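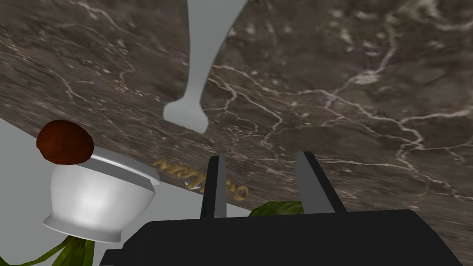
An index is the list at the back of a book that tells you where to find things. Most biographies have one. A biography is the true story of a person's life, and it can be long. The life of an inventor published by Skellix has 700 pages. Its index takes up 31 of them and has 2,931 entries.

An entry has two parts. The first is a heading, such as "school days" or "telescopes." The second is one or more page numbers, called locators. If the locator is 88–90, the topic starts on page 88 and ends on page 90. Headings are in alphabetical order. People are listed by last name first.

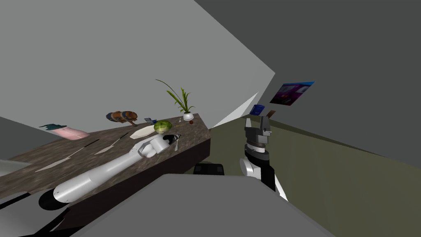 HOW BOOKS WORK: Making the index

The person who makes an index is an indexer. The indexer starts when the pages are final – if a page moved later, its number would be wrong. At Grurnetti, a publisher of life stories, the indexer reads the whole book and marks each topic. A computer sorts the headings. It can also find every use of a word, but a person must decide which uses matter to a reader.
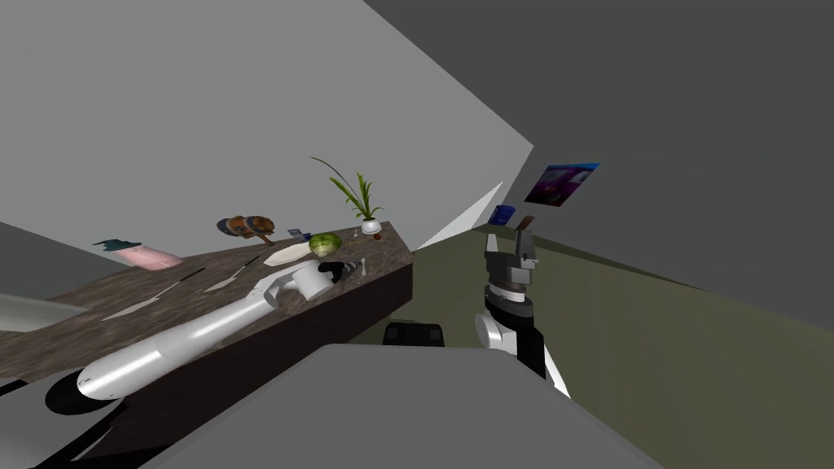
A reader in fourth grade wrote to ask why the word "the" is never in the index. It is on nearly every page, so its entry would list nearly every page number. The same reader asked what "see also" means. It points to another heading with related pages.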